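Do you need a coat rack if you own a door?

I have been rude about freestanding clothes racks for years. They lean, they eat floor, and a week later you can't see them under the coats. Then Ankit Shakya told me over lunch one Friday that the dark wooden kind with a shelf near the floor had changed his mornings. I doubt anything that costs money and holds three coats changes a morning, but I said I'd give it a fair look.

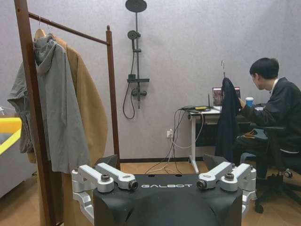

Does a long coat fit on one of these? It depends on the coat, and I'd check the drop from the rail before paying, as a camel coat down to your shins needs far more room than a hooded jacket.

My other complaint is the hangers. Wooden ones look nice and take up twice the rail. Put a heavy black jacket on one, next to a gray thing and a tan coat, and I start wondering where guests are meant to go.

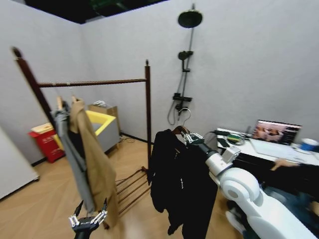 The low shelf

Slats are fine for shoes, I suppose. Mine would hold one pair of shoes and a bag of mail by September. I also don't love outerwear near a shower, whatever the small-apartment crowd says about saving steps. Steam and wool are not friends in my house.

So I'm keeping my four hooks on the back of the door, for now.

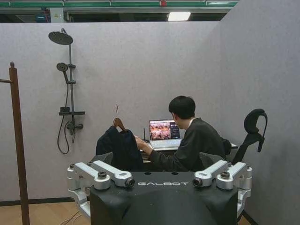

Velimir Radulović: Hooks ruin collars. I hung a good navy jacket on one all winter and it grew a little horn at the neck. Get the rack, buy decent hangers, and stop at four coats.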